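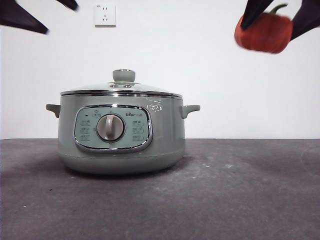

Station 5, pot on the table, pumpkin held in the right gripper, lid on.

Ticket: Station 5, two-arm cell, prop handling
Site: Pririco, demo kitchen line
Opened by: day shift operator
Status: Open, waiting on Skomema

Problem
Left arm stops with a "zone conflict" message while the right arm is holding the pumpkin over the table. The operator has to clear the message and restart the task by hand. Count for October so far is 19 stops, all on this station.

Log

8:10 a.m. Ran the task at normal speed with the green Bear hot pot, glass lid on. Stopped on the left arm approach to the lid knob.

8:35 a.m. Dropped speed to 80 percent. Same stop, same message.

9:20 a.m. Checked the gripper fingers on both arms for play. None found. Fasteners tight.

10:05 a.m. Moved the pot 5 cm toward the front of the table and re-taught the knob position. Ran 47 cycles without a stop. Moved the pot back to the original mark and the stop came back on the second cycle.

11:15 a.m. Sent the zone file to Skomema. They think the shared zone is drawn too wide and still has the size of the old pot in it.

Workaround
Use the forward pot position until the new zone file arrives. Do not turn the zone check off. Second shift asked about this and the answer is no.

Operator comments
Before the Hustus cell went in, two of us set this table by hand and swapped props between runs. Now one person covers stations 4 and 5 and the other is on packing. That works when the arms run. When station 5 stops, station 4 sits and waits too, and the person on packing gets called over. Lunch has moved twice because of it.

Also, only day shift has the login to re-teach positions. Second shift can restart but cannot fix anything. Please add them, or put a lead on evenings who has it.

Reply from Skomema support
New zone file is being tested on our side. Please keep the old one as a backup. Logins are managed by your site admin, so that request has been passed to Pririco.

Next update due when the file is loaded.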